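Bench notebook, Tetport demo room
January 1, 2025
Entry by Danai G.

Holiday open house for the Plivton people plus whoever they dragged along. Writing this up between groups so excuse the state of it. Task for the day is pens: pick from the table, put in the holder. Marina wanted the towel fold, I said no, pens are quick and people get it right away.

Startup OK. Left arm homed on first try, right arm threw the same joint warning as in December, cleared it, carried on. Iraklis says log it every time so here it is, logged. Gripper speed down to 60 percent for visitors. Stamatia on the stop button for all groups, Vasiliki doing the talking.

Group 1 came early, coats still on. Lots of questions before we had moved anything. Main ones: does it see the pen or does it know where it is (sees), what happens if you move one while it's reaching (depends, see below), how long to teach it. Vasiliki gave them 86 demos for the current version, that is the right number, please nobody round it up to a hundred again. 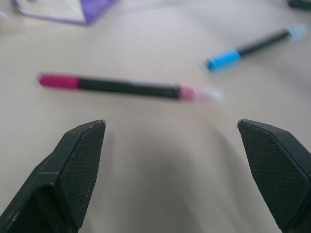
Moved-pen question. Let a guy from Tzavaras try it, one nudge, small, hand out of the way before the arm came down. Arm paused, corrected, took it a bit near the end. He wanted to do it again with a big move and Stamatia said no, rightly. For next time: tape a line on the floor, people lean in further than they think they do.

Group 2 was the kids. 9 runs, 3 drops, all three on the left side. I think the finger pads need a wipe, or swapping, they've been on since before the Fusau trip. Kids liked the drops best. One asked if it gets bored. Vasiliki said ask it, which got a laugh.

Also asked by a parent: why two arms if one does the picking. Fair. Told her the other one is for handoffs and for reaching the far side. Should have a handoff ready to show, it works fine when the wrist angle is right. Iraklis to look at that, not today.

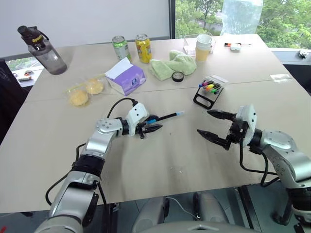 Pen in the left gripper, right one open. Holder is on the right side of the table.

Wrist view on the big screen was a hit, more than the arms. People stood watching that and forgot the table. Keep it for teh next one and turn the screen toward the door.

To do
- wipe pads, check for wear, order spares if bad
- joint warning, right arm, ask Marina for the old log
- printed sheet with the demo count on it
- floor tape
- send Plivton the run sheet, Stamatia has it

Group 3 is in the hall, stopping here. Speed stays at 60.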